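3.2 Materials and session procedure

Letter construction was chosen over letter tracing for the main task. In tracing, the outline is given and the writer follows it. In construction, the child has to decide which strokes a letter needs before any of them can be placed, and errors of stroke choice can be scored apart from errors of position. The distinction follows the earlier scheme of Szewczyk and Karpenko, with one change: a reversed letter was scored as a position error even when every stroke was correct.

The set consists of flat plastic pieces in bright colors, each with small round holes at the ends. Straight pieces stand for straight strokes and curved pieces for bowls and hooks. Color was not tied to stroke type, and the children were told that any color could be used.

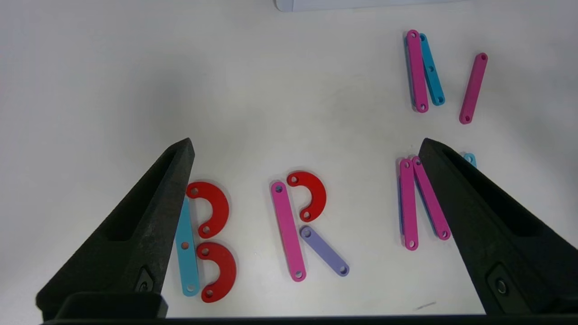

Capital letters were grouped by the number of strokes in the school handwriting model used in Kirnport. The letters B, R and P share a straight stem and differ in what is attached to it, so they were never given one after another. Each child built 20 letters over two sessions. The second session took place in the same week, at the same time of day where the school timetable allowed it.

Scoring was done by Brzozowska and Szulc working separately. A stroke was marked as chosen correctly if its shape matched the model, whatever its length. Where the two scores differed, Kozłowski read the session notes and made the final decision. Most disagreements concerned the letters G and J, where the hook can be made in more than one acceptable way.
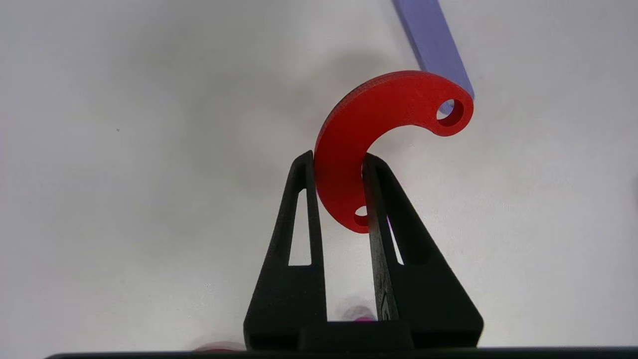 Curved strokes took longer than straight ones in both sessions. A child who picked a curve often turned it several times before setting it down, and these turns were logged as a separate measure. Turns made after the piece had touched the table were not included.

Word building followed letter building. Target words had 5 letters and a single syllable, and none contained a repeated letter. The written model stayed in view throughout, which removes spelling from memory as a source of error.

Figure 2. Word card with the target BRAIN.
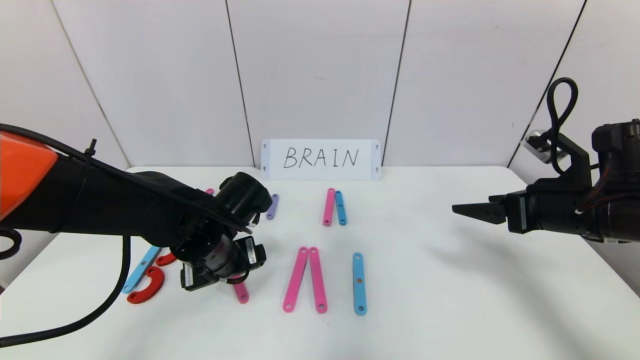 Word trials ended when the child said the word was finished or after 7 minutes, whichever came first. Spacing between letters was not scored. Unfinished words were kept in the analysis of stroke choice and left out of the analysis of total time.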